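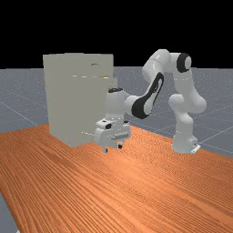

Fidano Shopping App Review: Six Months of Buying Things on My Phone

Posted Jan 27, 2026

I put off shopping on my phone for a long time. I'd look at things there, sure, standing in line at the pharmacy or waiting for pasta water to boil, but when it came time to pay I always went home and sat down at the laptop like it was 2009. My thumbs are not small and I don't trust them with a credit card number. So when I installed Fidano back in June I figured I'd poke at it for a week and delete it. It's still on my home screen, second row, and I've placed 19 orders through it, so I suppose that tells you most of what you need to know (but I'm going to go on for a while anyway, sorry!).

If you haven't run across it, Fidano is one of those apps that pulls a lot of separate stores into one cart. You search once, you get results from all the shops that have signed up, and you pay once at the end. There's a free version and a paid one called Fidano Plus, and I used both.

Searching is the best part and I'll happily say so. I typed in "gray wool blanket not scratchy" half as a joke and got a page of gray wool blankets, several of which had reviews mentioning that they weren't scratchy. The filters sit at the bottom where your thumb already is, and they stay put when you go into an item and come back out. I can't tell you how many store apps dump you back at the top of the list when you do that. Staller, which I used before this, does it every single time, and I once scrolled past the same pair of rain boots so often I started to feel I knew them.

Checkout is quick. You put in your card and address the first time and after that it's a tap and a fingerprint. I did turn on the extra confirmation screen, which is buried under Settings, then Payments, then More, and I'd suggest you do the same if you have kids or a tendency to shop at midnight. My sister would add a cat to that list.

Now for the grumbling. Shipping is still charged store by store, and the cart doesn't show you that until the next to last screen. I built up a lovely order of $66 in November, a few presents and some kitchen towels, and by the time every shop had added its own shipping the total was $82. It's all there in the small gray type if you open each store's little arrow. I hadn't opened the arrows. I took two things out, sulked a bit, and ordered the rest.

The other thing is notifications. Out of the box you get everything: price drops, "we miss you" messages, a reminder that you looked at a lamp. Turn off all of it except order updates and the app becomes a much nicer companion. The price alerts are useful if you set them yourself on one item at a time, and I got a good deal on a Seidel coffee grinder that way after watching it for most of the fall.

Returns went better than I expected. I sent back a pair of slippers and a shower curtain, and both times the label came up on the phone and the lady at the counter scanned it right off the screen. The slipper money was back on my card in 6 days. The curtain took longer, and the chat helper kept sending me to the same help page until I typed the word "person" three times, at which point I got a person, and she was lovely.

I ran it on my own Android phone and on my husband's iPhone, and the iPhone version is a touch smoother. Photos load faster and the cart doesn't do that little hop when you change a quantity. On my older tablet it's just the phone app stretched out, with enormous buttons.

Is Plus worth it? For me, no. You get early access to sales and a spending tracker, and I looked at the tracker twice and didn't enjoy it either time. If you mostly buy from one or two shops, their own apps might suit you fine, and Fisura is still the one I open for shoes, mainly for the size chart.

What I like: search, filters, fingerprint checkout, returns by phone
What I don't: late shipping totals, noisy notifications, tablet layout

Four stars out of five from me. I'll update this if they ever move the shipping costs up to the cart page, which I have now asked for in the feedback box more than once.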